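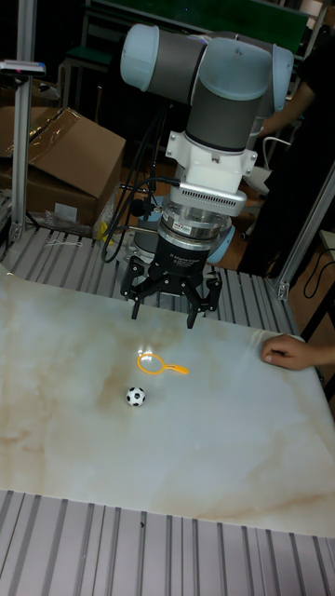
Can the Deltum land register tell you who really owns the plot next door?

Only if the owner has been tidy about it. The search gives you the name on the title, and in my part of Lelville that name is very often a company with a post box.

Print this page | E-mail to a friend

I paid for three months of Deltum in June, after a planning notice went up for the old allotments off Darnine Road. It's sold as a way for ordinary residents to follow land deals: type in a street, get the titles, the sale dates and any link to a sitting councillor's declared interests. The last bit is what got my money, and it's the weakest part of the whole thing.

I ran 71 plots through it. For 28 of them the owner field said "held on behalf of", followed by nothing. Another 20 had a sale date earlier than the one on the paper deed at the town hall. When I wrote in, a reply came from one Wim Meijer, polite enough, telling me the records are "refreshed as supplied". Supplied by whom he didn't say, and I did ask.

The councillor matching works on surnames. That's it. My search threw up 434 possible links, among them a dentist and a man who died before the council was set up. A cousin's firm trading under another name would sail straight past. Anyone who wants to hide a holding won't lose sleep over this.

What it does well is maps. Boundaries are clear, you can lay the old zoning over the new, and I could see at once how much of the allotment land had been moved from green to mixed use. Saving a map takes over a minute and the file comes out sideways, but I've used it at two public meetings.

Jatoi, the older service, has uglier maps and charges per search. Its ownership notes are typed up by a person, though, and they name the directors. For the four plots I cared most about, Jatoi had three and Deltum had one.

I've cancelled. If they sort out the owner field I might look again, but at the present price I'd sooner take the bus to the town hall and ask for the deeds.

Shares: 20 | Comments: 3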